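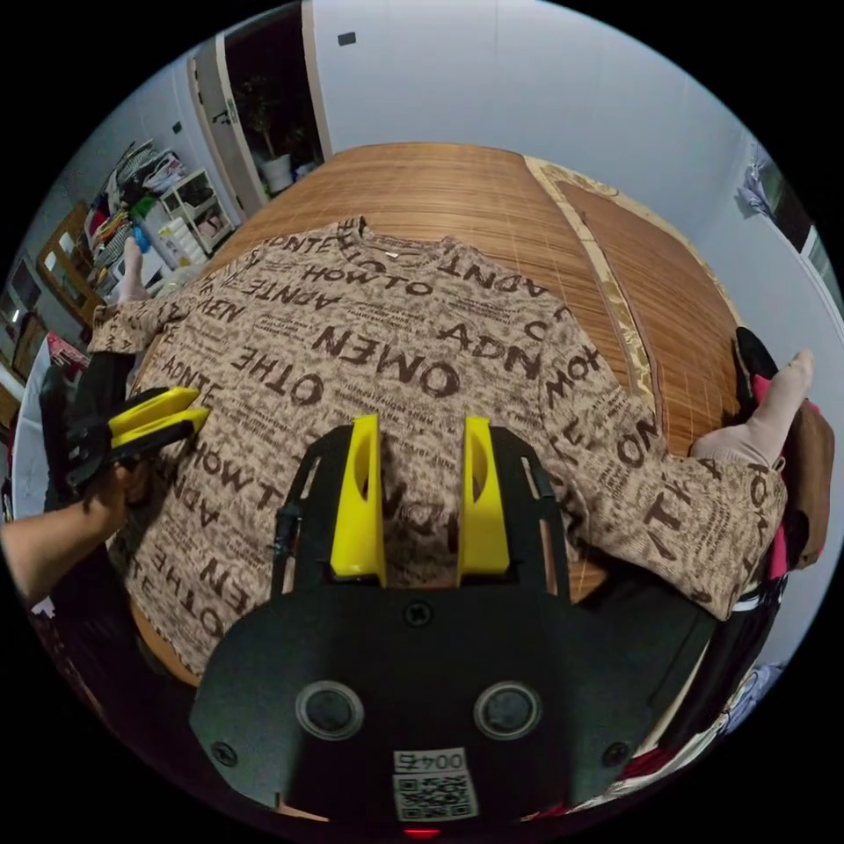
Bririne, jabón líquido para prendas de punto
Botella de 300 ml
12 €
Disponible
Añadir a la cesta

¡Por fin lo tengo en la tienda! Llevaba desde enero persiguiendo este jabón, y las que me escribís preguntando cómo lavo los jerséis ya sabéis la lata que he dado con el tema. Bririne es un jabón líquido para lavar punto a mano (o en lavadora, si la vuestra tiene un programa de lana del que os fiéis, que la mía es un peligro) y se ha quedado con el hueco que tenía yo en la estantería del lavadero desde que dejaron de fabricar el de siempre.

Es un líquido tirando a espeso, casi transparente, y hace muy poca espuma. Al principio eso me despistó un montón, porque una está acostumbrada a que la espuma le diga que aquello está limpiando, y acabé echando el doble. Error mío. Con un tapón para un barreño mediano vais servidas, y si os pasáis lo único que conseguís es aclarar más veces.

Qué lavo yo con él

Lana, mezclas de lana, algodón de punto, acrílico y esas prendas sin etiqueta que heredas de una prima y vete a saber de qué son. También bufandas y gorros. Con la seda no lo he probado, así que no os voy a decir que sí ni que no. Para vaqueros y toallas me parece tirar el dinero, usad el detergente de casa y tan contentas.

Huele a limpio, con un punto de hierba que se va casi del todo al secar. Si sois de las que quieren que el armario huela a perfumería, os va a saber a poco. Hay una versión sin perfume, la Bririne Dendau, que me llega en unas semanas y costará lo mismo.

Cómo lo uso

Lleno el barreño con agua fresca, echo el tapón de jabón y remuevo con la mano antes de meter nada. Luego va el jersey del revés, lo hundo despacio y lo dejo en paz 12 minutos. Ni frotar ni retorcer, por favor. Si hay una mancha en el puño o en el cuello, pongo una gota directa y aprieto con los dedos, sin restregar.

Para aclarar, vacío el barreño y lleno otra vez con agua a la misma temperatura. Suelo hacerlo dos veces. Después enrollo el jersey en una toalla vieja, como si fuera un brazo de gitano, me apoyo encima con todo mi peso y sale un montón de agua. 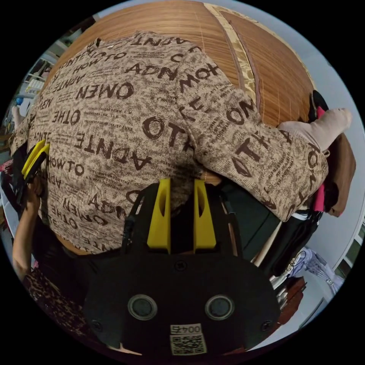 El secado es donde más jerséis se estropean, y lo digo con conocimiento de causa: tengo uno verde que me llega a las rodillas por haberlo colgado de los hombros en el tendedero. Siempre en plano, con las mangas estiradas y el bajo bien recto, lejos del radiador. A media tarde le doy la vuelta. En invierno tarda lo suyo, a veces dos días enteros, y meter prisa con el secador de pelo tampoco ayuda (lo he intentado).

Con los estampados y los colores oscuros, haced una prueba en una costura por dentro. Una gota, un paño blanco, apretar y mirar. Si el paño se mancha, lavad esa prenda sola y no la dejéis en remojo – cinco minutos y fuera.

Lo que no me gusta

El tapón. Gotea por la rosca si no lo aprietas hasta el fondo, y el jabón acaba haciendo un cerco pegajoso en la balda. Yo tengo la botella puesta sobre un platito de café y se acabó el drama. La etiqueta además se despega con la humedad, y como las instrucciones están ahí, os recomiendo hacerle una foto el primer día. Se lo he dicho al distribuidor y me han contestado muy amables que lo miran.

Tampoco quita las bolitas, que me lo preguntáis mucho. Eso es cosa del peine. El que vendo yo es el Siriwardena, lo tenéis en la sección de accesorios por 11 € y va muy bien en lanas gruesas. En punto fino, mano ligera.

Envíos y demás

Preparo los paquetes yo misma en Grendell, de lunes a viernes. La botella va en una bolsa cerrada y con el tapón precintado, visto lo visto. Si os llega una con fuga, mandadme una foto por correo y os envío otra sin más vueltas. Las botellas abiertas no las puedo recoger de vuelta, las cerradas sí, y el envío de la devolución corre de vuestra cuenta.

Si venís a la tienda, tengo una botella abierta junto a la caja para que la oláis. También relleno envases, pero traedlos limpios y secos, que la última vez me llegó uno con restos de suavizante y tuve que tirarlo todo.

Ficha

Contenido: 300 ml
Formato: líquido
Uso: a mano o en programa de lana
Temperatura: agua fría o fresca
Perfume: suave, herbal
Referencia de tienda: 108
Ficha actualizada: 23 feb 2022

Dudas, al correo de Grendell. Contesto por las noches, cuando cierro.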